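Uni robotics club, shelf-restocking task: how are you lot handling floppy packets?
Student Builds > Arms and Manipulators

wobblyservo wrote:
G'day all. I'm in second year and our club has signed up for the grocery challenge at Birneston this year (the one where the arms have to get stock from the floor of the bay up onto a little shelf, and back down again). We've picked the pasta category because Prapai Luangrath, our team lead, reckoned spaghetti was the easy option. Long, straight, doesn't roll, cheap to replace. I voted for it too so I can't whinge.

Well. It is not easy! The packets are a lot floppier than you'd think. You close on the middle and both ends droop, or the film slides over the pasta and the whole thing rotates in the fingers. We're teleoperating two arms and recording demos, then training on those. We've got 308 demos so far and the policy we trained on them picks up fine if the packet is on its own and then falls in a heap the second two packets are touching.

Questions for anyone who's done this category:
Do you grip near the end or near the middle?
Did you mix brands from the start or get one working first?
Is a wrist camera on each arm enough or do you lean on the fixed one?

gumboot_kinematics wrote:
We did pasta last year, came fifth. Grip near the end, always. The crimped bit at the end is stiffer on most brands and once you've got it off the floor you can let the other end drag until it's over the lip of the shelf. Middle grips look prettier but we dropped heaps of them.

One brand first. Get your 50 clean demos on one packet before you even open the second carton.

tessellate wrote:
Going to disagree with gumboot on both counts, sorry mate.

End grip is fine until the shelf is nearly full. Then you're trying to poke a limp packet into a slot from one end and it buckles against its neighbour. We went about a third of the way up from the end and it was heaps better for the last couple of slots.

And one brand first is how you end up with a policy that has learned "yellow thing goes up". We did exactly that. Chucked a red one in and the arm just sat there having a think.

gumboot_kinematics wrote:
A third of the way up is still near the end in my book, but ok. On brands I'll stand my ground. If you can't do one you can't do six.

wobblyservo wrote:
Ha, thanks both. We've been mixing from day one, mostly because Lourenço did the shopping and came back with whatever was on special. So there's Ankara, a couple of imports with Chinese labels, one with a navy and gold label. I kind of like the variety but it does make it hard to tell what's failing.

marg_s wrote:
Margarida Simões here, I mentor the high school team at Pestevier so take this as coming from someone who watches fifteen-year-olds do it. My lot found the colour didn't matter anywhere near as much as the lean. A packet resting on another packet is a different problem to a packet flat on the floor, and you need demos of it on purpose. We started setting up the mess ourselves: two touching, one overlapping, one at an odd angle. Write the starting layout on the whiteboard, record, change it, record again.

Also, which fingers are you using? The hard ones or the soft pads?

wobblyservo wrote:
Hard black ones, the ones that came with the kit. We talked about sticking some rubber on them but Gudrun (Vogler, she's our academic supervisor) wants a baseline first. Fair enough I suppose. The printed Ratia fingers look good but they're not in this semester's budget.

tessellate wrote:
We ran Ratia fingers and went back. They grip the film really well, which means when you let go the packet comes with you. Had one come all the way back off the shelf and onto the floor -- twice in the same run, in front of the judges.

Agree with marg_s about the lean, that's a very good way of putting it.

FFalcao wrote:
How many steps are you training for? And are you cropping the wrist images? We crop ours pretty hard and I'm starting to think it was a mistake.

wobblyservo wrote:
Current checkpoint is at step 2810, which I know is nothing, we just wanted to see if anything was happening before tying up the lab machine all night. The one at 1695 was weirdly better at letting go and worse at everything else. No cropping. Prapai tried it and the end of the packet kept dropping out of view right when you wanted it.

FFalcao wrote:
Yeah that matches what we saw. Florêncio from the Mendes campus team, by the way, we'll be in your heat I think. I shouldn't be helping you.

gumboot_kinematics wrote:
2810 is way too early to be blaming the grip. Let it cook.

marg_s wrote:
More steps won't fix it if the demos don't have touching packets in them. I'd spend the evening recording before I'd spend it training.

gumboot_kinematics wrote:
Could do both? The lab machine doesn't need you there.

wobblyservo wrote:
Ok so I've taken marg_s's advice and done a whole arvo of messy layouts, and I reckon I've learned more from driving the thing than from reading the loss curves. Couple of notes for whoever finds this thread later:

Getting one finger down between two packets is the hard bit. If you go in straight from above you shove the neighbour along. I've been coming in at a bit of an angle and that feels much nicer on the sticks.

The left arm is mostly a spectator. I park it low near the packets and only bring it in if something needs nudging. Lourenço drives it completely differently and uses both arms for everything, so now we're arguing about whether our demos should be merged at all. If anyone has an opinion on mixing two drivers' data I'd love to hear it.

And tessellate, you're right about the nearly full shelf. With six up top there's not a lot of wiggle room left.

Pics from the bay, since a couple of you asked in DMs what our layout looks like: 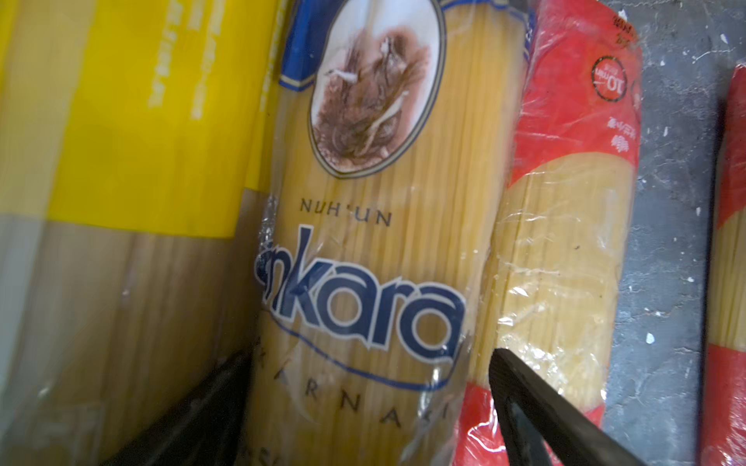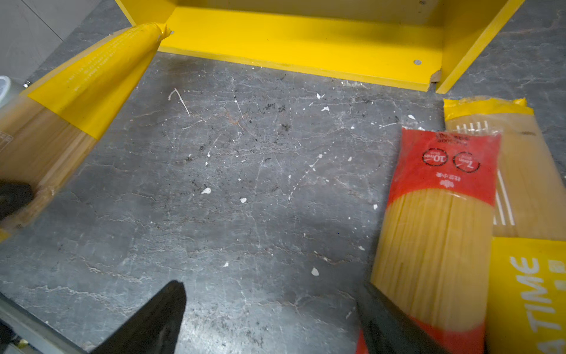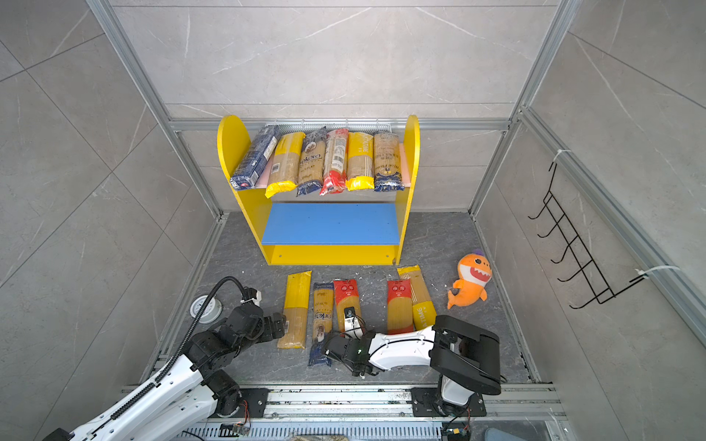

First two are off the wrist cams, third one's the fixed cam. Six on the top shelf, five on the floor.

tessellate wrote:
Love the shark. Is he scored?

wobblyservo wrote:
He's a distractor object, officially. Unofficially he's the team captain.

gumboot_kinematics wrote:
See, in that last one your right arm's got the red-topped packet down near the lower end. That's an end grip! I'm counting it.

tessellate wrote:
You would.

marg_s wrote:
Good layout, that. The red one and the yellow one overlapping on the right is just the sort of start I meant. I'd do plenty more of those and swap which one's on top.

On mixing drivers: we tag every demo with the driver's initials and train with and without. Takes five minutes to set up and then you can stop arguing. With my kids one driver was so much slower than the others that we ended up leaving hers out, and then she practised and we put her back in.

FFalcao wrote:
We merged three drivers without tagging and regretted it. Tag them now while you still remember who did what.

wobblyservo wrote:
Tagging tonight then. Lourenço's are easy to spot, he's the one who bumps the shelf. Will post again once we've got a checkpoint trained on the new batch.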